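Sevport Lantern Night: walk-round safety checklist, with my comments
Date of event: Dec 31, 2022

I did the walk-round with Vlastimil Doležal in the afternoon and again on my own once the stalls were lit. Items are marked OK, FIX or ASK. Anything I've typed underneath is just me talking, so skip it if you're in a hurry!

1. Quayside barriers in place and pinned
FIX. Fine along the whole of Budach Quay apart from the bit by the old ferry steps, where two sections were standing side by side with no pin between them. I leaned on one and it moved. Vlastimil found pins in the van (in a biscuit tin, of all things) and we did it on the spot, but please check it again before the crowd arrives.

2. Capacity on the quay
OK. The licence says 2,000 on the waterside and the rest up on the green. Stewards have clickers at both ends. Last year we had people ducking in through the pub garden, so I'd like somebody stood there from early evening, not wandering over when it gets busy.

3. Stalls: spacing and gas
ASK. We've got 43 pitches on the plan and the gap behind the hot food ones is tight. The pancake people had their bottle upright and chained, lovely. The chestnut stall had theirs lying down under a coat. I've asked them to sort it and they were very nice about it.
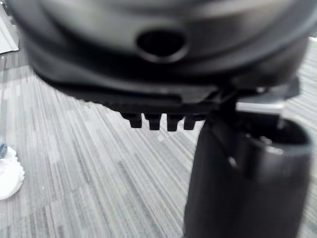
Dzintra Sproģis: I'd go further than ASK on the chestnut stall. If the bottle is still lying down at opening time they shouldn't be lighting anything, and I'm happy to be the one who tells them. Also, can we move the pancake queue so it runs away from the barriers? It was right up against them last December.

Fair enough, I've changed my own copy to FIX. The queue is going to run towards the green, and I've chalked an arrow on the ground, which will last until it rains.

4. Lantern boats
OK, with a grumble. There are 26 boats in the procession and every skipper has signed for lifejackets. Signing for them and wearing them are two different things, so the safety boat will do a slow pass before they set off. The Kelemen rowing lot were already wearing theirs while still eating their sandwiches on the slipway. Gold star.

5. Fireworks barge
OK. Moored where the drawing says, exclusion zone buoys out, radio check done. I couldn't hear the reply very well at the bandstand end, so whoever is standing there should use the other channel (it's written inside the lid of the radio case). Wind limit is on the operator's sheet and it's their decision alone. Please don't let anybody lean on them about it, me included.
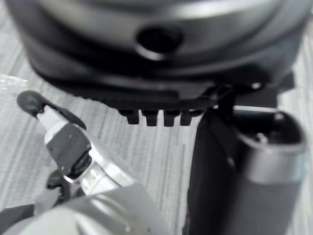 Four small dark teeth, close up.

6. Lighting and trailing cables
FIX. The path down from Imton Lane is nice and bright until you get to the bend, then it's pitch black and there's a step. We need a tower light or, failing that, a steward with a big torch and a loud voice. Cable ramps are down everywhere except behind the stage. I tripped on that one myself, so I can tell you it's real.

7. First aid and lost children
OK. Both in the same tent this year, next to the bandstand, and the sign is finally high enough to see over people's heads. Blankets are there, and so is the kettle. The lost children form is still the old one with the wrong phone number at the bottom. I've crossed it out by hand on the top few, but somebody needs to do the rest of the pad. 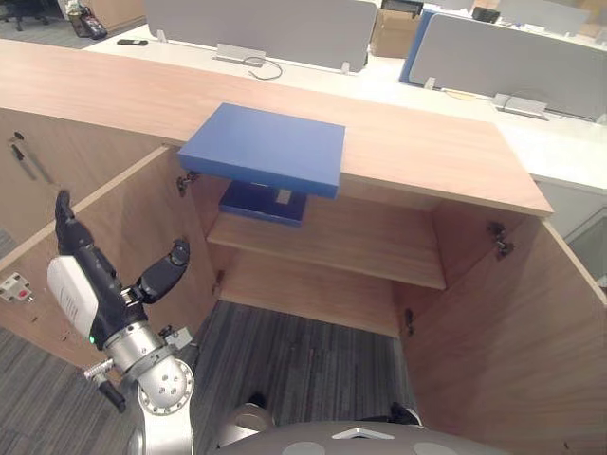 8. Closing down and getting people home
ASK. The plan has everybody leaving by the main gate, and I really don't love that. Could we open the boatyard gate as well once the last firework has gone? I've left a message with the yard. Barriers on the quay stay up until the water side is clear, however cold and fed up we all are.

Still open when I left: item 3, item 6 and the boatyard gate in item 8.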